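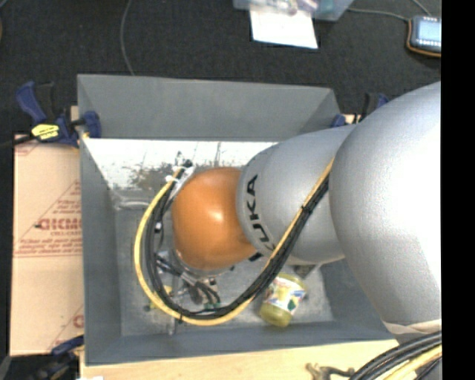
Bin picking cell: cable loop catching on the near wall
Forum > Arms and Cells > Setup and Maintenance

tinshed_rob
Posted Thu 16 June

Looking for opinions on cable dressing. Small KUKA on a timber bench, picking single items out of a sloped grey bin. The bin is held down with three blue bar clamps, two on the far corners and one near left. Gripper feed is a yellow cable and a black cable run down the outside of the arm, with a wide U of slack at the bottom before they come back up to the wrist.

Problem is the slack. On low picks near the front of the bin the U rubs the near wall, and twice in the last fortnight it has dragged a jar along the floor after the gripper had let go of it. Log says 874 picks since I last redid the ties. No faults on the controller, just the odd grip signal dropout when the wrist is rotated right round.

Do I shorten the loop or reroute the lot?

mudguts
Don't shorten it until you've run the wrist to both ends of its travel at the lowest pick height. I took 34 mm out of ours in February and it was fine for a week, then it pulled the connector half out on a rotation we hardly ever use. Jog it slow and watch the plug end.

paddock_plc
Agree with checking travel but I'd still shorten it. Your loop gets right down to where the parts sit. There's a jar lying just under it in your photo. Anything that hangs down to part height in a bin will end up touching parts.

tinshed_rob
It needs the slack for the wrist though. If I take it out at the bottom I have to find it somewhere else.

paddock_plc
Find it higher up. Let it move through a guide on the forearm and put a spring retractor behind it. We've got a Raptis one on the palletiser. Not cheap, but it hasn't been touched since it went on.

kelpie77
A retractor on an arm that size is overkill and it's more weight hanging off the forearm. Split sleeve over both cables so they move as one, hook and loop strap at the elbow, leave the last section free. Ten minute job. Cable ties are the wrong thing here anyway, they bite into the jacket once it starts flexing.

paddock_plc
Sleeve doesn't fix the length. It'll be a fatter loop dragging the same jars.

kelpie77
It will be a stiffer loop, so it stands off further instead of flopping. Have done it on two cells.

mudguts
Bit of both. Stiff sleeve will hold a better shape but it also pushes harder on the connector. Put a strain relief bracket at the gripper before you do either. Your dropout at full rotation sounds like a conductor going or a plug that's been tugged. Swap the black one first if that's your signal cable and see if the dropout moves.

tinshed_rob
Black is signal, yes. I have a spare in the drawer, a Clarnis one, same connector. Will try it tonight.

wattle_and_daub
Side question, why is the bin clamped at three corners and not four? I'd be worried about it creeping, and if it creeps your low picks are off no matter what the cable is doing.

tinshed_rob
The fourth clamp got in the way of the arm. I check the bin against pencil marks on the bench every Monday and it hasn't shifted.

wattle_and_daub
Fair enough. I'd screw a stop block to the bench at that corner anyway. Below the rim so the arm clears it.

tinshed_rob
Update. Swapped the signal cable and the dropout is gone, ran the wrist end to end 3 times with the grip signal on the screen. Old cable has a soft spot a hand's width back from the plug. Locked out and had the covers off for less than an hour all up.

Have ordered sleeve and a strain relief bracket. Going to sleeve it first and leave the length alone. If it still drags jars I'll look at a guide on the forearm.

paddock_plc
It will still drag jars.

kelpie77
Post the pick count when you've done another lot. And cut the old cable up before it finds its way back into the drawer.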